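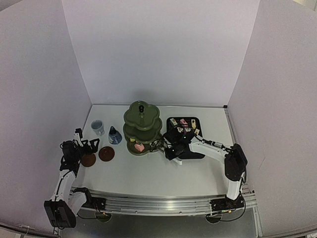

Guadalupe Gallegos asked whether the tiers come apart for washing, and whether the question was about a real tea or a play one. It's a play one, for my daughter's class, but the grown-ups will have real food on a second stand just like it. I should have said so in the title.

My question is how to load a three-tier stand so it doesn't tip and so people can get at the food. The plates have lobed edges and the middle and bottom ones stick out past the one above, but there isn't much height between them. I have sandwiches, scones and small cakes for 18 people. Do I fill it all at once or keep some back on a tray? And which plate gets what?

Guadalupe Gallegos
Thanks, that helps. The usual order is sandwiches on the bottom, scones in the middle and sweets on top. You eat from the bottom up. I don't stick to it if the plates are close together, because scones are tall and they end up jammed against the plate above. Measure the gap before you bake. Mine is 7 cm and a decent scone only just goes in.

Load the bottom plate first and go around it evenly, one piece opposite another. If you put everything on the side facing you, the stand leans. Leave the middle of the top plate clear so people can get hold of the handle. Don't carry it by the handle when it's full, though. Carry it empty, set it down, then fill it.

For 18 people one stand won't do it. Keep the rest on a flat tray next to it and top up. Cover the sandwiches on the tray with a barely damp cloth.

tovar_kitchen
sweets on top always. we did it the other way at my sister's shower and the frosting got on everybody's sleeves

also put coasters out before the teapot, not after

Marlow61
I agree with most of the first answer. I would add that you should check the center rod. On the Vonwood stand I had, it worked loose every time it was washed, and the top plate would spin when you took something off it. Tighten it by hand from the underside before you put any food on.

For the children's table, keep the play food to one or two pieces a plate. They like moving it from the tray to the stand themselves, and if it's already full there's nothing left for them to do. Pour the real drinks at a different table.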